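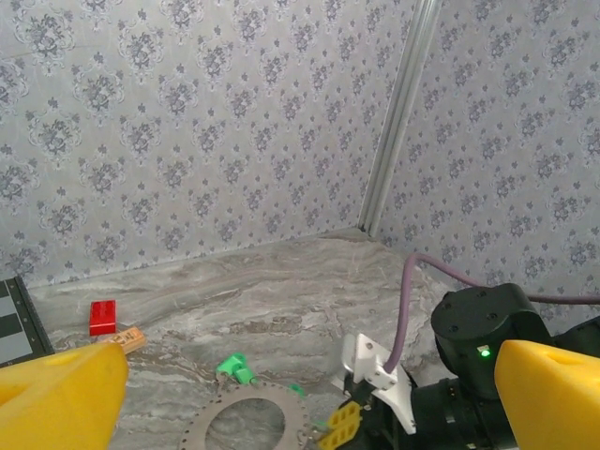

A red block and a small wooden block on a marble-patterned tabletop, with damask wallpaper in light gray behind.

UNVILLE, September - The Dufour Toy Library will open a sorting room for loose blocks and play pieces at its Unville branch this month, the library announced.

The room will receive single pieces that have become separated from their sets. Staff will check each piece, match it by type and color, and return it to a set that can be borrowed again. Families may bring in pieces of wood or plastic in any quantity, including parts they are unable to identify.

The Unville branch lends to 700 households and holds some 1,000 sets. A trial at the Flolness branch last winter returned 73 incomplete sets to the shelves.

"Most of what families bring us is one block or one connector from the bottom of a drawer," said Garnet Ross, director of the Dufour Toy Library. "Those pieces belong in a set, and we now have a table on which to sort them."

The sorting room will be open from 10 a.m. to 4 p.m. during regular library hours. Pieces may also be left at the front desk in a closed bag. Broken or cracked items cannot be accepted.

Work on a similar room at the Ganine branch is expected to begin next year.

Contact: Front desk, Dufour Toy Library, Unville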